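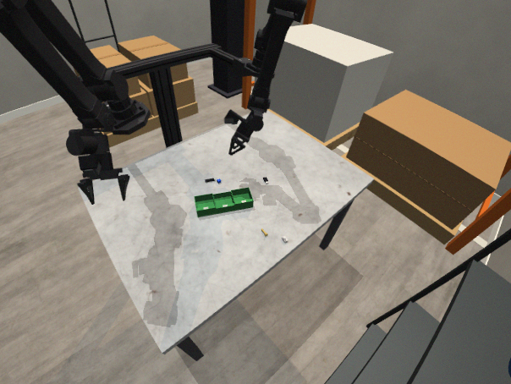 How to Sort a Junk Drawer Without Losing a Weekend

Filed under: Kitchen, Small Jobs
Apr 19, 2026

Every house has one. Ours sits next to the stove and until last month it opened exactly as far as the potato masher would let it. The potato masher does not live in that drawer. It had moved in over the winter and nobody had the heart to evict it.

The job takes an evening if you keep your nerve. You will need a clear table, a divided bin or a few shallow boxes, a damp cloth, a pen that works (you will find 23 in the drawer, good luck) and a trash bag.

Step 1. Take the whole drawer out

Most kitchen drawers lift off their runners if you pull them to the stop and tip the front up. If yours has little plastic levers underneath, press one up and the other down, then pull. Carry it to the table and turn it over. People will tell you to remove things one at a time. Those people have a free August.

Wipe the inside while it's empty. The brown stuff in the corners is soy sauce. Let's agree that it's soy sauce.

Step 2. Make 3 piles

Keep, move, throw. There is no fourth pile called "decide later," which is how you got a junk drawer in the first place.

Keep is for things you reached for in the past few months: scissors, tape, the good flashlight, stamps. Move is for things that have a proper home and wandered off, such as screwdrivers, birthday candles and, ahem, mashers. Throw is for dried-out glue, takeout menus from places that are now nail salons, and the Allen key from the Plamico bookcase you gave away in a previous apartment.

Step 3. Deal with the batteries

Loose batteries get their own minute. Test them if you own a tester. If not, put the doubtful ones in a jar and take them to a drop-off point. Don't toss lithium ones in the kitchen trash, and put a bit of tape over the ends of any 9-volts so they can't short against a paper clip.

Step 4. Deal with the keys

Try each one in every lock you own. Label the ones that fit. The ones that don't fit go in an envelope marked with today's date, and if you haven't opened it in a year, out they go. I own a Liltard padlock and seven keys that say Liltard on them. You can guess how that went.

Step 5. Divide the drawer

Measure the inside before you buy anything. I didn't, and now have a very handsome Trellex tray, 200 mm wide, for a space 167 mm wide. It holds onions.

Cut-down cereal boxes do the job fine. Put the long things at the back and whatever you grab daily at the front. Leave one section empty. It will fill itself by Thanksgiving, but at least the damage will be contained.

Step 6. Put it back and tell the household

Slide the drawer in, open and close it a few times for the pleasure of it, and announce the new rules. Expect mild interest.

What about the cables?

Cables are a separate job. Put them in a bag, write CABLES on it, and come back when you feel stronger.

Next in Small Jobs: getting the smell of garlic out of a Güneş cutting board.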